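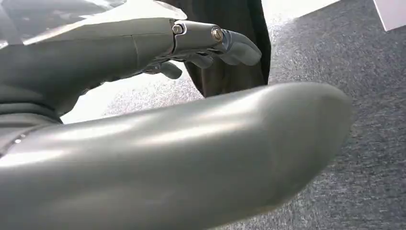

Why did the second batch of wheat paste separate in the jar when the first did not?

The second batch was taken off the heat before it had turned translucent. The starch had not fully swelled, and the water came out of it overnight.

Dec 13, 2020
Notebook of the Brasmont Paper Repair Workshop. Entry by Tyra Fagerlund.

Work continued on the Kutier ledgers. Batch 1 of paste remains usable and has been strained twice. Batch 2 was discarded. Batch 3 was cooked by Lâm Cao at one part starch to 4 parts water by volume, stirred without pause, and held on low heat until it pulled cleanly from the side of the pan. It was left to cool under a cloth and then pushed through the horsehair strainer. The texture is good. It should be thinned with cold water only, a little at a time, on the glass slab.

Humidity in the drying cupboard stood at 50 percent in the morning. No adjustment was made.

Ledger 3, leaves 1 to 33. Surface cleaning is finished. The soft brush was enough for most leaves, and the rubber sponge was used on the margins only. The red ruling bled slightly when tested with a damp swab, so no leaf in this ledger is to be washed. This applies to the loose index as well — Bình Khúc tested it separately and found the same result.

Tears along the lower fore edge were mended with the thin kozo tissue, torn and not cut, with the grain running the same way as the leaf. Two mends had to be lifted and done again after the paste went on too heavily and the paper cockled. They are now under blotter and felt with a light weight. Blotters to be changed twice on the first day.

The spine lining is a separate matter. Hiếu Hầu believes the brown adhesive is animal glue throughout. I am less certain at the head, where it is paler and more brittle. A poultice test is to be made on a small area before any general treatment is agreed.

Treatment records are to be typed up on the same day as the work, in the shared form, with the leaf number entered first. Several entries from the Sầm parish maps were written up late, and the tissue weights could not be recovered.

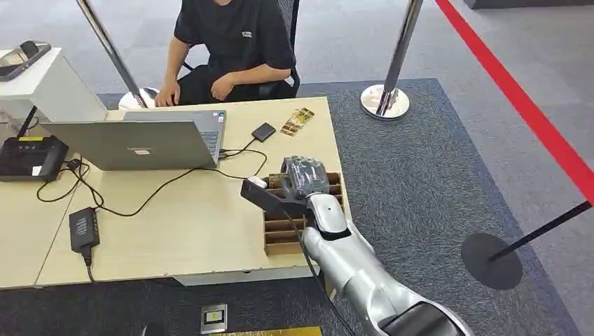 Open laptop at a light wooden desk.

Supplies: the heavier kozo is nearly finished. Tuấn Sầm has asked Skisever for a price on a full roll and on cut sheets. Blotter stock will last until March if the trimmed pieces are kept for small mends.

To be settled: whether the detached front board of ledger 3 is rehung on new cords or kept in a folder with the text block. The owner prefers rehanging. My own preference is the folder, as the original cords are sound for most of their length and could be left alone.

Next: change blotters, poultice test at head of spine, begin ledger 4.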